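### 3.2 Garment storage and drying practice

Households in Kelcombe were visited once in July. Of the 145 homes that agreed to take part, 22 had no outdoor line and dried everything inside. Bunnag and Kaewkla recorded room humidity at the start and end of each visit, and residents filled in a two-page form on washing frequency, detergent dose and where clothes were kept between wears.

Heavy cotton items were the main source of disagreement between the form and the interview. Many residents reported that denim was washed "weekly" on the form, then told the interviewer that a pair was worn several times, left on a bed or chair, and washed only when stained (Figure 4). We coded these cases by the interview answer. Recoding changed the estimated denim load by a small amount and left the totals for towels and bedding as they were.
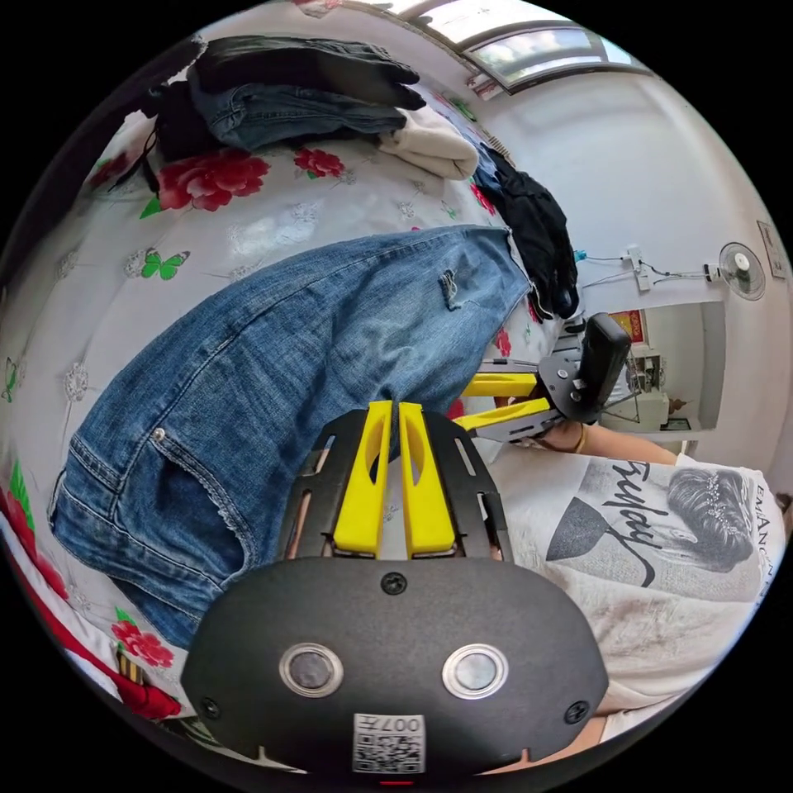
**Figure 4.** Faded denim jeans on a rose-patterned bedsheet.

### 3.3 Water use estimates

Water use per load was taken from the machine manual where one was available. For older machines we used a single value of 22 gallons - the upper end of the range in our pilot at Godoy. Hand washing was left out of the main model and is treated separately in Section 5.

Spin speed was entered as a two-level variable, with the split at 1,000 rpm. A finer split was tried by Sombatkul during the pilot, but too few machines fell in the 400 rpm group to give stable estimates. Loads with mixed fabrics were assigned to the heaviest fabric present, following the rule given in Section 2.4.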